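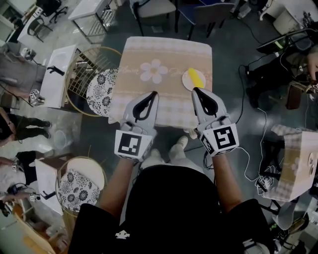 # Bench tips: comparing hand-held grippers on table tasks

Notes from the Drundalness workshop, updated in November. They apply to paired hand-held grippers with printed markers on the body, used on small household tasks such as moving food on a plate, folding or sorting cutlery.

## Before the first run

- Check the finger pads under a desk lamp. A pad with a nick in the leading edge will pass a block test and then drop anything curved.
- Clean the markers with a dry cloth. Alcohol wipes lift the ink on laser prints after a few weeks.
- Tape the cable to the forearm side of the grip and leave a hand's width of slack. A cable that pulls at full reach shows up in the data as a wrist twist.
- Keep spare marker cubes out of the work area. Two cubes with the same ID in view will make the tracker jump.

## Setting the table

Pull the tablecloth tight and clip it underneath. Loose cloth rides up under the fingers when you pick up anything flat, and the plate moves with it. A patterned cloth is fine for tracking as long as it has no hard black squares in it. If the camera hunts for exposure, lock it at 1/800 and add light.

Put the plate on one side of the table, with the center left clear for the handover. Mark its position with a dot of tape under the cloth so it goes back to the same place.

## Comparing two sets

We ran the Cadwaladr and the Trollamow pads on the same bodies, 40 picks each, 80 in total, with the same operator and the same objects.

| | Cadwaladr | Trollamow |
|---|---|---|
| Picks | 40 | 40 |
| Drops | 3 | 11 |
| Worst object | teaspoon | plastic banana |
| Pad change | two screws | press fit |

Most of the Trollamow drops came from long objects lying at an angle. The pad is narrow and the object pivots. Gripping near the middle of the length helped; squeezing harder did not. On flat things the difference was small.

The press fit is quicker to change but works loose. Check it every ten picks.

## Habits worth keeping

1. Start and end every run with both grippers open and pointing at the far edge of the table. It makes trimming much easier.
2. Close slowly. Fast closing hides a poor pad.
3. Change one thing at a time: pad, object or light.
4. Write down drops as they happen. Counting from video takes over twice as long.
5. Swap left and right bodies halfway through. One of ours had a stiff trigger and we blamed the pad for a full day.

## Storage

Hang grippers by the body, fingers down and open. Pads stored closed take a set by Friday. The Hedudbridge bench keeps theirs in a cutlery drawer with foam between the fingers, and that works too.

Still to test: textured pads on glazed plates.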